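Retro wool jersey shrinking after wash, and sizing on a replacement

Posted by Raed Twal

I ride an older steel bike and like to wear jerseys from the same period. Last April I bought a merino blend one from Fanley, size medium. It fit fine until I washed it at the warm setting by mistake. Now the sleeves stop well above where they should and the zipper buckles when I sit down. The label says wash at 30. Can I get any length back, or should I just buy another? If I buy again, do I go up a size? My chest is 38 inches and I mostly do two-hour rides.

tratura_wheels

You can get a bit back. Soak it in cool water with hair conditioner for 30 minutes, press it in a towel, then lay it flat and pull it gently to shape. Pin the hem and sleeves if you have to. I got some 2 inches back on the body of mine and less on the arms. Don't hang it or the shoulders go odd.

The zipper tape doesn't shrink with the wool, so a buckled zipper may stay that way. A tailor can take it out and put in a shorter one. Ask for a price first because on a cheap jersey it isn't worth doing.

On size, I wouldn't go up. The Fanley medium is cut long already and the rear pockets sag if it's loose. Load them with a tube and a pump and you'll feel it.

Zapata56

buy polyester, I have 5 of them and never had this problem

oldspokes

Agree with the first reply, except that I use baby shampoo. Same idea. Repeat it a couple of times before you give up on the sleeves.

If you do replace it, measure a jersey that fits you, laid flat, armpit to armpit, and send that number to the shop. Chest sizes on retro cuts are all over the place. Wash it inside out in a mesh bag and keep it away from the dryer.

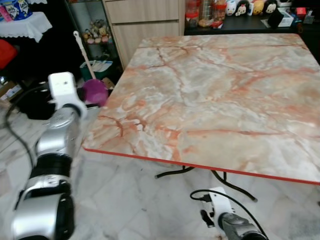

Marble-patterned tabletop with a red edge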